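**Spare bedrooms get their turn as Beddale's fall clear-out comes around again**

BEDDALE, October. If you have noticed your neighbors carrying plastic baskets from room to room lately and muttering to themselves, you can relax, they are quite well. The Beddale One-Basket Clear-Out is back for its sixth year, and this time the people behind it are asking everyone to start with the room where things go to be forgotten, the bedroom.

The idea is as simple as it was when it began at the Vondero Street reading room. You take one laundry basket (any size, though a round one seems to be the local favorite), you carry it into one room, and you fill it with whatever has drifted in there and doesn't belong. Bottles, boxes, paper bags, old packets, the odd fluffy thing that came off something else. When the basket is full you stop, have a cup of something, and sort it at your own pace. That's the whole program, and 194 households have put their names down for it so far, which is a good few more than last fall and has pleased everybody at the reading room no end.

Nicanor Soler, who started the clear-out after moving his late aunt's belongings out of a house on Pfeiffer Lane, still answers most of the phone calls himself, usually with his reading glasses pushed up on his head and a pencil he can't find. He told us he settled on the bedroom this year after listening to people talk about their kitchens for five years running.

"Everybody wants to do the kitchen because company sees the kitchen," he said. "But you sleep in the bedroom. You put your coffee down in there, you open your mail in there, you wrap presents on the bed and then you go to sleep next to the tape. I wanted people to give that room an afternoon."

The bed, he says, is the best worktable in the house, and he is firm that it should be made before you begin. Pull the spread up, fold the extra blanket across near the pillows, and you have a big flat place where nothing can roll under anything. A throw over the near side will keep the good bedspread clean while you spread out the small stuff and have a look at it.

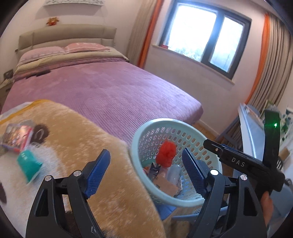
*A patterned fluffy blanket on the near side of the bed and a round basket close at hand, with a bright red pom-pom-like object riding on top of the load.*

There are a few changes from last year that regulars will want to know about. The sorting sheet has been cut down to one page, after a number of people said, very kindly, that the old one was adding to the clutter. It now has four headings: keep, give, recycle and ask. The "ask" column is for things that belong to someone else in the house, and Soler would like it understood that a husband's fishing magazines go under "ask" and not under "recycle," no matter how long they have been there.

Paper has its own advice this time too. Printed sheets should be kept flat and out of the basket until somebody has read both sides, as last year a Beddale family sent a perfectly good appliance warranty off with the newspapers and had a long, dusty evening getting it back. Gift bags and other small paper bags can be given away if they'll still stand up, even if they're a bit crumpled, and the reading room will happily take them for the children's holiday table. Plastic bags should be tucked one inside another and brought along separately.

Bottles, and there are always more bottles in a bedroom than anyone expects, should have their caps on. Small boxes can stay whole if there is something in them and should be flattened if there isn't.

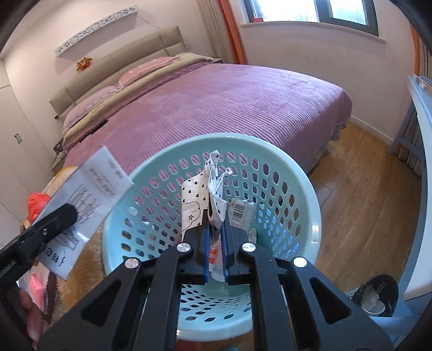 *A heart-print paper bag at the basket, which sits on a shaggy tan rug beside the bed.*

Households that would like help getting their "give" pile out the door can leave it on the porch by 9 in the morning on their street's collection day, and a van lent by Dustton, the cleaning supply shop on the corner by the bridge, will be along for it. The van can take up to 49 stops in a day, so the streets have been split into two groups, and the list is taped up in the shop window and at the reading room desk. Please don't put out mattresses, paint or anything with a cord that has been chewed.

Soler has his heart set on 200 households before the month is out, and he admitted he has already been down Pfeiffer Lane twice knocking on doors. He got three sign-ups, a jar of pear butter and a long story about a cedar chest, so he counts it a good evening's work. He did his own bedroom early, the week before the sheets were printed, and filled his basket before he'd reached the far side of the bed. Among the finds were a library book he had already paid for and one half of a pair of gloves, and he'd be glad to hear from anyone who might have picked up the other.

Sorting sheets are free at the reading room desk and at Dustton, and there is a small stack of loaner baskets at the desk for anybody whose own is full of laundry. Sign-up stays open through the end of October. To have your name added, stop by the desk in the afternoon or leave a note in the box by the door with your street and a good time to call.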